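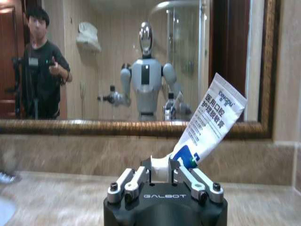
Adi Chong wrote in to ask whether a desensitizing toothpaste is worth paying extra for, having given up on two of them in July after a week each. A week is too short. I used the DINGDU tube twice a day for 35 days before writing any of this.

The first 5 days did nothing for me. By the third week I could drink ice water on the left side again, and coffee stopped being a problem a little later. The taste is mild, with less foam than my usual Cantero.

The tube is mostly white with a blue band near the cap, and the label is in Chinese, so I had a friend read me the directions. It has a flat crimped end and rolls up fine. I keep it by the sink. The cap could be easier to grip with wet hands.

I would buy it again. For whitening, look elsewhere.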